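Commutator insulation on the Drellen motor

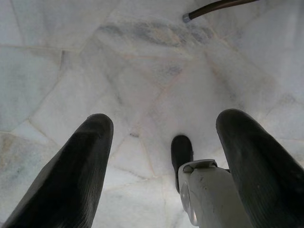 Polished white marble floor.

I pulled the old Drellen motor apart in August to find out why it was eating brushes. The commutator read fine bar to bar, but the mica between segments stood proud of the copper in 6 places. Undercutting took most of an evening with a hacksaw blade ground thin.

The end ring was worse – tracked with carbon and flaking at the inner lip. Halvard Sandberg sent me a replacement from Lodton, part 1329, two millimeters thicker than the original. I faced the steel clamp to suit. Insulation to shaft now reads more than 20 megohms.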